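Vellden bench, October, start 2:15 pm

CPU insertion task, teleop. Continued from the Skeder branch. Target is 200 clean episodes before retraining; 174 in the set as of this morning.

Changes since last entry:
- Leader arm deadband lowered. The old value made the last few millimeters above the socket jumpy.
- Gripper force limit down one step. Pads still hold the processor by its edges without slip at normal speed.
- Wrist stream and fixed stream resynced. Oyewole script now drops any episode with a gap in either one.

Kept eight episodes, threw out two. Both bad ones were my approach angle: came in tilted and tried to correct over the pins. Do not correct there. Back off, level, come down again.

Longest kept episode is 3,295 frames, too long. Most of it is hesitation at the fixture. Trim or redo, undecided.

Open: Gutel wants the lever close recorded as a separate task. Fine by me, but the labels need to be split first. 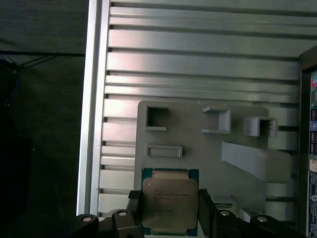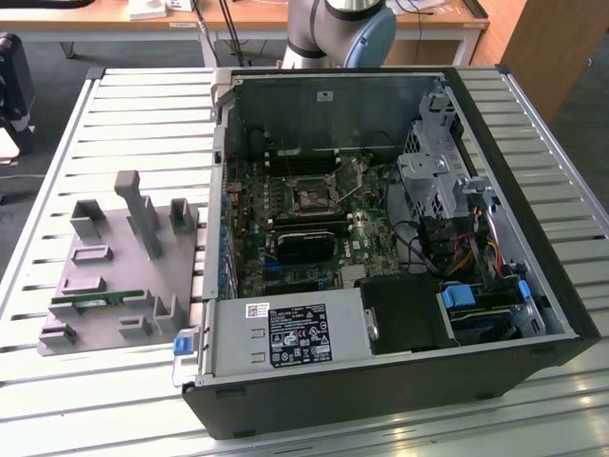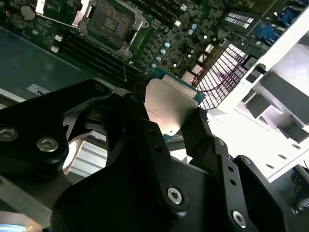 CPU insertion. First and third: wrist view, processor in gripper. Second: fixed view, tower and fixture plate.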